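Looking after your card-making bits and pieces

I've been making cards at the end of my kitchen bench for longer than I care to admit, and in that time I've ruined nearly everything a person can ruin. Ink pads left open overnight, a good paper trimmer used on cardboard, a whole drawer of adhesive sheets that got too friendly with one another over a hot January. So when a few of you asked after last month's swap whether I'd write down how I keep my things going, I was more than happy to put the kettle on and have a go at it. Some of these are my own habits and plenty are pinched from other people, and I've tried to say so where I remember.

Ink pads

Store your dye ink pads upside down. I know some brands are built so that the pad flips over by itself when you shut the lid, and if yours do that, lovely, leave them be. The rest should sit with the inky side facing the floor so the colour stays near the surface. Pigment pads are fussier about their lids than anything else, so press all four corners until you feel them close.

If a pad has started stamping patchy, don't drown it. Three drops of re-inker in each corner and a few more through the middle, then work it in with the back of an old spoon and leave it overnight with the lid on. I used to pour it on like gravy and then wonder why every fine line came out as a blob. My Humphreys navy has been refilled so many times that I doubt there's a drop of the original in it, and it still stamps a beautiful crisp leaf.

Label the ends as well as the tops. A little strip of white cardstock with a smear of the real ink on it will tell you far more than the printed lid, which in my experience is never quite the colour you get.

Cleaning stamps

Clear stamps want very little from you. A damp cloth, a wipe, and back on their sheet. If they've lost their cling, wash them in lukewarm water with one drop of dish soap, let them air dry on the draining rack (sticky side up, or you'll be picking fluff off them until Christmas) and they'll nearly always grab the block again.

Red rubber is tougher, but please don't soak it. Water gets in behind the foam and the whole thing starts to peel away at the edges. I use a square of old towelling in a shallow tin, dampened with Clinex on one half and left dry on the other. Stamp on the wet side, stamp on the dry side, finished. Verna Haverford put me on to the towelling years ago and I've never gone back to bought scrubbers. She cuts hers from worn-out bath mats, and they have a lovely nubbly texture that gets right down into the letters of a sentiment stamp.

Staining is only staining. A pink stamp that has been used with pink ink a hundred times will be pink forever, and it won't harm your next card one bit. I wish I'd known that before I spent a whole Wednesday scrubbing a set of poppies with a toothbrush.

Keeping paper flat

Cardstock curls when the air on one side is damper than the air on the other, and if you live near the coast as I do then you'll know all about it. Stand your sheets upright and pack them firmly, the way you'd pack books on a shelf. A half-empty holder lets everything slump into a lazy bend. When mine gets low I fill the gap with a piece of box cardboard cut to size.

For paper that has already curled, lay it between two chopping boards with something heavy on top and forget about it for a couple of days. I've tried the iron. It does work, on low, with a tea towel over the top, but I've also scorched a very nice sheet of cream linen that way and I can't recommend it with a clear conscience.

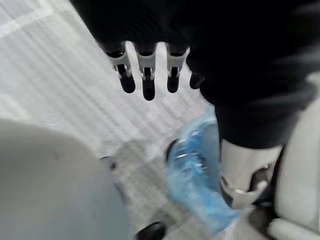 Patterned paper I keep apart from the plain, sorted by season more than colour. I used to do it all by colour and it looked marvellous, but then I'd be hunting for holly in the reds and the greens and the golds and would end up with the whole lot on the floor. Offcuts go into envelopes, and any piece smaller than a matchbox goes into the mosaic jar. Be strict with yourself about the jar! Mine got so full at one stage that I made a background panel just to be able to put the lid back on.

Trimmers, scissors and blades

One pair of scissors for paper, one pair for ribbon, one pair for anything with glue on it. Tie a scrap of different coloured ribbon to each handle and tell everyone in the house what the colours mean. You may need to tell them more than once.

If your glue scissors have gummed up, rub a little cooking oil along the blades with a cotton bud, wait 15 minutes and wipe it away with a paper towel. Wash them in soapy water afterwards and dry them well, then snip through some scrap before you go anywhere near good cardstock.

Trimmer blades last longer if you cut with a light hand. Two gentle passes will give you a cleaner edge than one hard one, and they won't wear such a deep trench in the cutting channel. When the edge starts to look furry, try snipping through folded foil a few times if it's scissors, but for a sliding trimmer I'm afraid it's time for a fresh blade. I have a Brullus that takes the cheap replacements quite happily. Shinji Shimada swears by writing the month on the back of each new one in marker, and since I started doing the same I've discovered that I was leaving mine in for the better part of a year. The one in there now says October.

Old blades go into an empty mint tin with tape around it before they go anywhere near the bin.

Glue that won't behave

Wet glue bottles should live tip down. I stand mine in a mug with a piece of damp sponge in the bottom, and the nozzles stay clear for weeks. If one has blocked solid, soak the tip in warm water and then push a pin through. Leave the pin in as a stopper if you've lost the cap, but choose one with a big coloured head so you can see it.

Double-sided tape hates heat. Mine used to sit on the windowsill where it was handy, and by February the edges were oozing and collecting every bit of cat hair in the room. It lives in the linen cupboard now. Foam dots are just the same.

When you've put a panel down crooked, don't tug at it. Slide a length of dental floss under one corner and saw it gently across. That one came from Geeta Sengar and it has saved more birthday cards than I could name.

Glitter

I won't tell you not to use it, because I adore it. But do work over a sheet of baking paper with a fold down the centre, so you can tip what's left straight back into the pot. Wipe your cardstock with a tumble dryer sheet beforehand and the stray flecks won't cling where you don't want them. For what ends up on the bench, a ball of that blue tacky stuff for hanging posters will pick up nearly all of it. Leave the vacuum for last.

A place for cards in progress

I make mine in batches of six, and for years I'd have them spread from the toaster to the fruit bowl while the glue dried. A toast rack fixed that. You can pick them up for next to nothing at op shops, and a standing card slots into each gap without touching its neighbour. Wenceslao Huerta uses a dish drainer for the same job, and can fit up to 15 in his, though he makes rather smaller cards than I do.

Finished ones go in a shoebox with tabbed dividers: birthday, thank you, sympathy, new baby, and a fat section at the back for the ones I can't bear to part with yet. Tuck the matching envelope behind each card on the day you make it. Hunting for an envelope at a quarter to five with the post office about to shut is no fun at all.

A few odds and ends

Baby powder in the toe of an old stocking makes a perfectly good anti-static bag for embossing.

Keep the silica gel packets that come in shoeboxes and drop one in with your embossing powders.

A bit of beeswax on the tip of a toothpick will pick up the tiniest gem or sequin.

Alžběta Baláž presses her ribbon ends with a hair straightener on the coolest setting, and her bows sit much nicer than mine. Test a scrap of it first, particularly with the shiny sorts.

If your Fanik punch is sticking, punch through waxed paper a few times, then through foil, then waxed paper again. Mine had been jammed since Easter and it came good on the second go.

Next time I'd like to get on to storing dies, as I've just moved all of mine on to magnetic sheets and I'm still deciding whether I like it.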